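How Does a Burglar Alarm Know?

A burglar alarm is a team of small parts. Each part has one job.

Door sensors come in two pieces. A magnet sits on the door, and a switch sits on the frame. When the door opens, the magnet moves away and the switch tells the control box.

Motion sensors look for heat. Your body gives off heat all the time – even in November with a coat on. When a warm shape crosses the room, the sensor notices.

The control box is the boss. In many homes it waits 20 seconds so the family can type in a code. With no code, the siren starts.
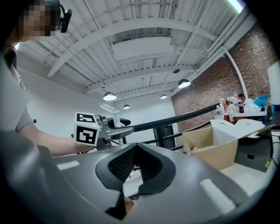 A gripper held in an outstretched hand.

Word to know: a sensor is a part that notices a change, such as heat or movement.

Try it: walk through your home with a grown-up and count the doors that lead outside. Which one would you put a sensor on first?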